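The Boros Cup

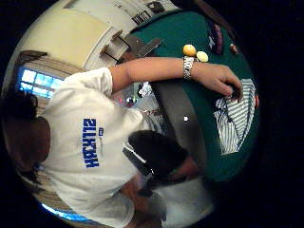
Donnie at the green table with the striped cloth, round two.

I should say up front that I only joined robotics club because Ingrid Abernathy told me there'd be pizza. There was pizza once, in January, and by then I'd already been made responsible for the cloth drills, so leaving would've been rude.

Our club's called Jekby (don't ask, it was somebody's dog) and every year we enter the Boros Cup, which is 11 schools all trying to get a robot to tidy up after people. The trick is that the robot has to learn it from you first. So you spend your weekends doing the same boring job over and over, really slowly, while Krisztina Vörös calls out "and again!" like a swimming coach. Fold the cloth. Move the ball. And again!

Donnie Innes was our best folder. He had these calm hands, you know? His nan ran a dry cleaner's and he'd grown up squaring off tablecloths. I'm more of a scruncher. Firdevs Özkan reckoned you could pick my goes out of a thousand just by how miserable the cloth looked at the end.

Anyway, the week before the cup, our robot started scrunching.

It would reach out, lovely and smooth, pinch the corner – and then bunch the whole thing up in a heap and stop, as if it was pleased with itself. Firdevs laughed so hard she had to go and stand in the corridor. I wanted to crawl under the table.

"It's learned off Rhys," said Ingrid.

"It's learned off everyone," said Krisztina, but she was looking at me.

So we had one Saturday to fix it, 2026-08-08, and I turned up at eight with a sausage roll and a guilty conscience. Donnie was already there. He said he'd do all the folding and I could sit it out if I liked, and he meant it kindly, and it was horrible! I said no, teach me. He gave me a look, then he put his hand flat on the cloth and said, "Right. You don't grab it. You ask it."

I asked it 20 times before lunch. The first few, it told me to get lost. Then somewhere after the sausage roll I got a corner to sit on a corner, and the colour of the whole day changed. Krisztina didn't say "and again". She said "Lockyer, was that you?"

We didn't win. Brendari High won, they always do, they've got a trophy cabinet going back to 2008 and a coach with his own parking spot. Ours folded four cloths nicely and then, on the last one, in front of the judges and my mum, it scrunched. Big proud heap, right in the middle.

Donnie leaned over and whispered, "That one's definitely yours."

I've still got the ribbon for fifth. It's pinned above my desk, and under it there's a tea towel, folded, with the corners nearly square.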